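mhijazi
Reran the fridge task with the head stream dropped. Policy saw wrist views only, 178 demos, same 1000-step cap. Door-open success went up. Head and wrist views, door open in both:
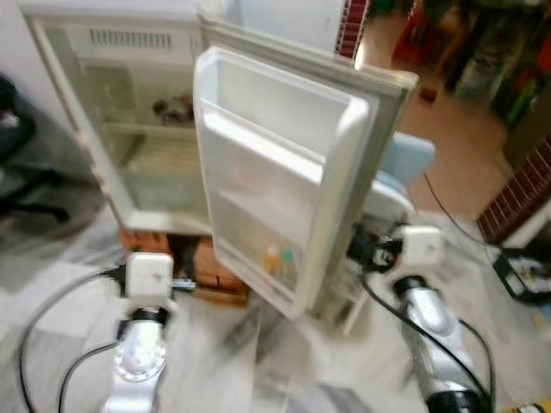
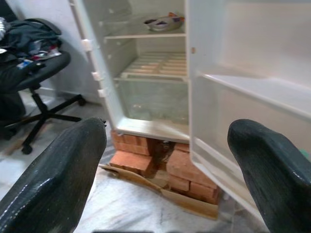 My reading is that motion blur in the head stream hurts more than the wider view helps.

idaher
Disagree. 19 rollouts can't separate that from seed noise. Did you retrain or just mask the input?

mhijazi
Retrained, 2 seeds.

rawan_d
Masking would have been the weaker test — the Khasawneh baseline falls apart under it.

idaher
Then run five seeds and post the spread.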